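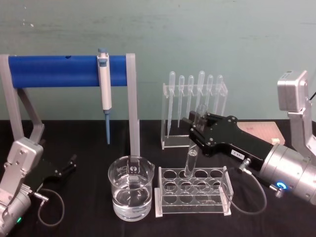 The right gripper holding a test tube at the rack, with the pipette stand and beaker to its left.

Step 4: Teaching the tube pick

With both arms bolted down and talking to each other, we get to the fun bit! I built this bench in the shared workshop at Kekow, and the tube pick is still my favourite part of the whole project.

Lay a plain black cloth over the table first. Clear glass and acrylic are hard for a camera to make out, and a dark background helped mine a lot. Smooth it flat near the rack, then tape down the corners.

1. Park the left arm low, with its fingers open and well away from the beaker.

2. Jog the right arm until the fingers sit either side of the tube, near the top. Leave plenty of glass showing below them.

3. Close slowly. I set the grip to 8 per cent in Flovico and went up one notch at a time - glass tubes don't forgive a heavy hand.

4. Lift 41 mm, wait a second, and lower again. Save both positions as soon as you're happy with them.

5. Check the gripper cable at every saved position. Give it a wide loop so it can't snag the rack when the wrist turns.

Run the pick with an empty tube until you trust it. I did 127 goes over two evenings and loved every one (well, nearly - number 58 ended with a dustpan).

Step 5 moves on to the micropipette, so leave the stand where it is.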